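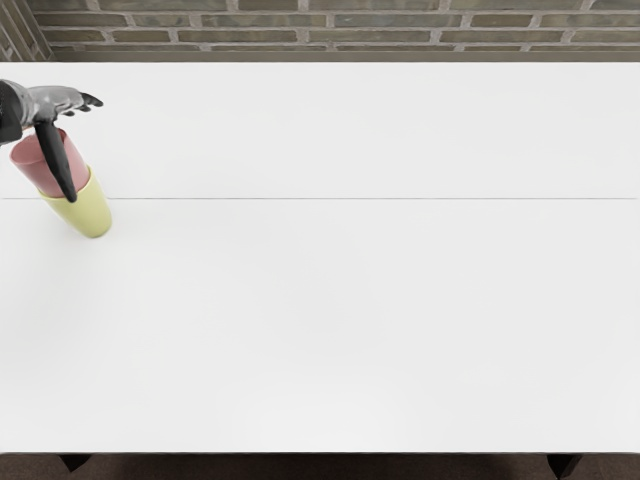
Coffee must wait until the guest has been sitting for two minutes, according to Braulio Medrano. Before that, he told me, the person is still in the street with the head, and will drink without tasting.

I had come to Haruna, his café in the lower part of Clulstead, to speak about the long period in which he almost lost it. But he did not want to begin there. He wanted to begin with his mother, who sold coffee from a cart beside the bus station in Porano, and who knew by the shoes of the passengers if they had time for a second one.

"She had no menu," he said. "She looked at you and she said, you, small and strong. You, with milk, and sit down please. People obeyed her. I do not have this gift, so I have a menu."

The menu of Haruna is short. It is written by hand and it changes very little. There is black coffee, coffee with milk, a thick chocolate in winter and a corn cake which his mother made with orange peel and which he makes with lemon, a fact he mentioned with some shame. In her recipe notebook the oranges are always bitter ones, and he has not found them in any shop in the town.

Medrano arrived in Clulstead at the age of 26 to work in the kitchen of a hotel. He stayed in that kitchen much longer than he had planned. The hotel was good to him, he said, and this was the problem, for a man leaves a bad job quickly and a good one very slowly. When the hotel was sold he received his last salary and a set of pans, and with these he rented the room where we were sitting. It had been a shop for sewing machines. The landlord asked him what he would sell, and when he answered coffee, the landlord laughed and lowered the rent.

"He thought I would be gone by July," Medrano said. "He was a kind man. He wanted that I lose less money."

In the first year he served up to 200 people on a market day and almost no one on the others. He learned to bake only in the evening before the market, and to spend the slow mornings repairing chairs. Then the road in front was closed for the new water pipes, and the market moved to the other side of the river. I asked how long the road was closed.

He did not look in any paper. "721 days. I wrote it every evening on the wall behind the refrigerator. My wife painted the wall later, but she left this number."

We use cookies to remember your settings and to measure visits. By continuing to read you accept our cookie policy. Accept | Manage settings

What saved the café was, in his opinion, a card game. Four retired men from the printing works had lost their usual table when the pub was renovated, and they asked if they could play Jisent at his place in the afternoons. I did not know this game. He explained it to me twice, with much patience, and I can only report that the sevens are important and that you must not speak while your partner is dealing. 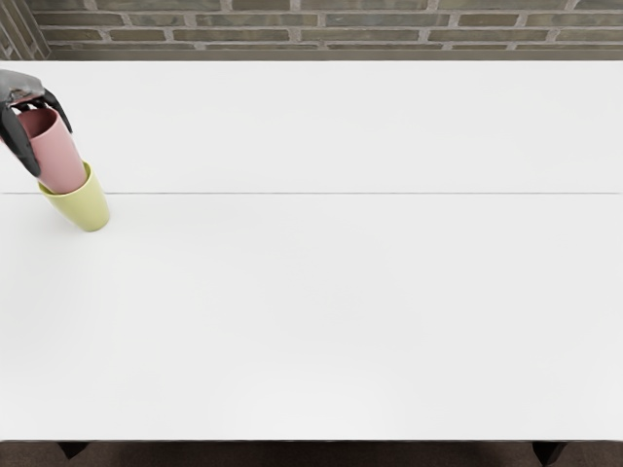
The four men brought others, and in the second winter there was a league with a small trophy. The players drank slowly, and he admits that in the beginning this made him nervous. He did the sums each night and the sums were bad. But the players came when it rained, they came when the pavement was open earth and one had to walk on a plank, and they brought their wives, their brothers and finally their grandchildren, who ate the corn cake in quantities he had not seen before.

"A customer who hurries gives you money once," he said. "I do not say this is wise. With a higher rent I would be closed, and then you would not write about me."

I asked if he would do it again. He took a long time to answer, and in the meantime he got up to give change to a woman at the door and to ask after her knee. When he came back he spoke about the rent instead. The old landlord has died, and the daughter has kept the price the same, but she has told him that she cannot promise it forever. He understands her. He has begun to look at a smaller room near the school, without telling the card players.

"Now they will read it here," he said, when I closed my notebook. He thought about this - and then he said I could leave it in, as they would have found out anyway at the next league evening.

My own coffee came after the two minutes. It was small and strong, and I had not ordered it.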